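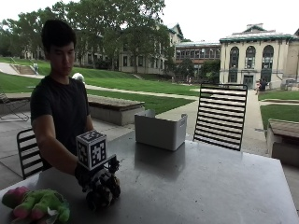 Does the coffee plant know it's making a drink? Wanpen Yimyam wrote in to ask that, and it's such a good question that the whole of this page grew out of it. Thank you, Wanpen!

The short reply is no. A coffee plant is only trying to make more coffee plants. But how it does that, and how its seeds end up in a grown-up's mug, is a brilliant story, with fruit and bees and a lot of popping in it.

It starts with a cherry

Coffee beans aren't beans at all. They are seeds, and they grow inside a small round fruit called a coffee cherry. The cherry starts off green and hard. Over several months it swells and changes colour, and on most plants it ends up a deep, shiny red (a few kinds turn yellow or orange instead).

If you could cut one open you would usually find two seeds inside, pressed together with their flat sides touching, like two hands clapping. Have a look at a coffee bean next time there's one in the kitchen. See the flat side with the crease down it? That was the side facing its twin!

Now and then a cherry grows only one seed. With no twin to squash against, it comes out rounder, and coffee growers call it a peaberry.

Flowers that smell of jasmine

Before the cherries come the flowers. They are small and white and they sit in bunches all along the branches. They often open after rain, lots of them together, so a whole hillside can look as if it has been snowed on. People say they smell like jasmine. Then, after only a few days, they wither, and tiny green cherries begin to grow where they were.

Bees love the flowers. Some coffee plants can make cherries without any help, but bees carrying pollen about can mean a bigger crop.

Picking, one by one

Cherries on the same branch don't all ripen together, which makes picking a fiddly job. On steep farms people often do it by hand, taking the red ones and leaving the green ones for another visit. Rattana Prasertsri grows coffee on a hill farm called Binduvov, and she goes back to the same trees again and again through the harvest. Her family has 1468 of them! In January, when it's busiest, 11 people are out picking before the sun is properly up.

"My little nephew thinks the cherries are sweets," Rattana told us. "He's nearly right. The fruit is thin but it does taste sweet. The seed doesn't taste of coffee one bit."

Out comes the seed

Next the fruit has to come off. One way is to spread the whole cherries out in the sun until they are dry and wrinkly, then take off the crinkly outside. Another way is to squeeze the seeds out first, wash the sticky stuff away and dry them after that. At Binduvov they wash theirs, and drying takes around 20 days if the weather behaves. The seeds have to be raked and turned over and over so they dry evenly.

What you have now is called green coffee. It's a pale greeny colour and it smells a bit like hay. You could sniff a whole sackful and never guess what it was going to turn into.

Pop! Crackle!

Roasting is the best bit. The green seeds go into a big hot drum that turns round and round. They go yellow and smell like toast, then they go brown, and then they start to pop! The water inside each seed has turned to steam, and the steam pushes until the seed cracks. Roasters call this "first crack" and they listen out for it very carefully. Stop soon after and you get a lighter roast. Carry on and the beans get darker and more bitter, and in the end there's a second lot of crackling, quieter and quicker.

Isamu Kuroda, who roasts for Batell, says it sounds like popcorn with the lid on.

After that the beans are cooled quickly so that they don't go on cooking. Then they can be ground up, hot water goes on, and there's your mug of coffee (well, somebody's).

Words to remember

Cherry: the fruit of the coffee plant.
Peaberry: a seed that grew alone in its cherry.
Green coffee: seeds that are dried but haven't been roasted.
First crack: the popping noise in the roaster.

Next time we'll be finding out where chocolate comes from, so send us your cocoa questions!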